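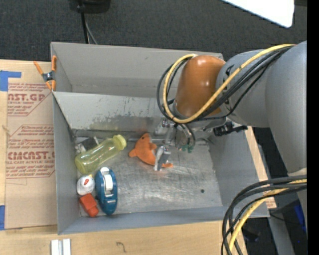 Our first reader objected that a spray skirt is supposed to leak a little, and asked why anyone would spend a term finding out how much. We would like to thank our first reader. The question is fair, and the answer is that it was November and the river at Ircombe was too low to do anything else.

Spray Skirt Leakage in a Stationary Kayak
Project report, 2022-01-06

Background
Paddlers talk about skirts the way other people talk about mattresses. Everyone owns the best one, and everyone complains of a wet seat. We found plenty of opinions on neoprene versus nylon and very few measurements, so we set out to make some.

Method
We borrowed 5 skirts from the paddling club shed, all used, and fitted each one to the same Jurkeo river kayak. The boat sat on two foam blocks at the side of the pool. One of us sat in it. The other poured 200 liters of water over the deck, bucket by bucket, for eight minutes. We then took off the skirt, sponged out the hull, and wrung the sponge into a measuring jug. Paddler and pourer did not trade places between trials, a point the paddler has asked us to record.

Results
The leakiest skirt let in 473 ml. It was a nylon one with a drawstring waist, and most of the water seemed to come down the tunnel, judging by the state of the paddler's fleece. The neoprene skirts all did better. The stiffest of them took both of us to get onto the rim and left the hull nearly dry, but we would not like to take it off upside down in a hurry.

Sources of error
The sponge never gave back everything it picked up. The paddler's clothes soaked up more, and we had no way of weighing them that the paddler would agree to. Bucket technique got sloppier toward the end of each trial. A real wave also hits from the side, and our waves came from someone standing on a bench.

Further work
We would repeat the test with the boat moving and on edge. We would also replace the drawstring, which broke while we were packing up.

Student Work > Outdoor Recreation > Paddling > Project Reports

Related reports
Drying Times for Wet Neoprene Gloves
Do Longer Paddles Tire Beginners Faster?
Reading the Ircombe River Gauge
Helmet Fit: A Survey of the Club Shed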